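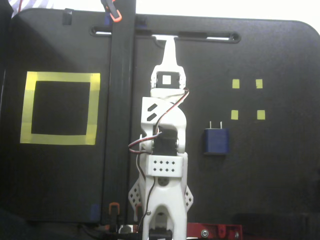
Last changed: 12/09/2020

Round the Ends: The Case for the Long Slot in Panels

Most panels sold for workrooms and small offices come with the wrong holes in them. The usual arrangement is a grid of small drilled holes across the whole face, or a single large circular cutout near the back with a plastic grommet pressed into it. I would replace both with one long horizontal slot, placed high on the panel, with full-radius ends. The black panel at the top of the page has a slot of this type, and its outer corner is rounded as well.

My argument begins with position. A round hole fixes a thing at one point. If a hook, a strap or a cable has to pass through, it passes where the manufacturer decided. A slot fixes the height and leaves the horizontal position to the user. In practice height is the dimension people get right the first time, and sideways position is the one they keep revising. I have owned a Fuvov panel with a full grid of holes for several years and still use the same two rows of it. The remaining holes collect dust and make the surface hard to wipe.

The shape of the ends matters more than catalogs admit. A slot with square ends has four internal corners, and each one concentrates stress. On a thin panel that is where a crack starts when somebody leans on the edge or hangs a heavy item close to the end. A full-radius end spreads the load along the curve. It is also the natural result of a rotating cutter, so the square end takes extra work to produce a weaker part. Ferenc Pap, who cut panels for Hemmin before he retired, once told me that customers asked for square ends on drawings and never asked for them again after handling both. I believe him, although he had every reason to prefer the easier cut.

Rounded outer corners follow the same reasoning with less mechanics in it. A panel standing free of the wall will be walked into. A square corner at elbow height damages sleeves, and in transit it is the first part to crush. The cost of rounding it is one more pass at the cutter.

Three objections are raised regularly.

The first is light. A slot in a dark panel shows as a bright line whenever the wall behind it is white or there is a lamp on the far side. Some people find this distracting. I regard it as a benefit. The line shows at once whether the opening is clear, and it makes the slot easy to find from across the room. Anyone who disagrees can fit a strip of black felt behind it.

The second is stiffness. A long opening removes material from the span, and a panel with a slot running nearly its full width will flex above the cut. This is a fair point. My own rule is to leave 250 mm of solid material at each end and to keep the slot no taller than 20 mm. Promonus sells a version that ignores both limits, and the strip above the slot can be moved with one finger.

The third is that things fall through. They do. A pencil laid on the lower edge of a slot will end up behind the panel sooner or later. Round holes have the same fault in a smaller size, and a dropped screw is harder to recover from behind a fixed grid than from behind an opening that admits a ruler.

On color I have less to say. Black shows dust and fingerprints, and white shows everything else. Against a bright wall a black panel has a clear outline, and a bad edge will be visible from the doorway. A maker who supplies black has to finish the edges properly.

Máté Kerekes has written on the Zonomeck pages that the slot is a fashion and that the grid will return. He may be right about the market. His comparison, however, sets a well-made grid against a slot left straight off the tool, with an edge sharp enough to cut a cable jacket. Break that edge with a 3 mm radius on both faces and most of his complaints no longer apply. I would read a second comparison made on those terms.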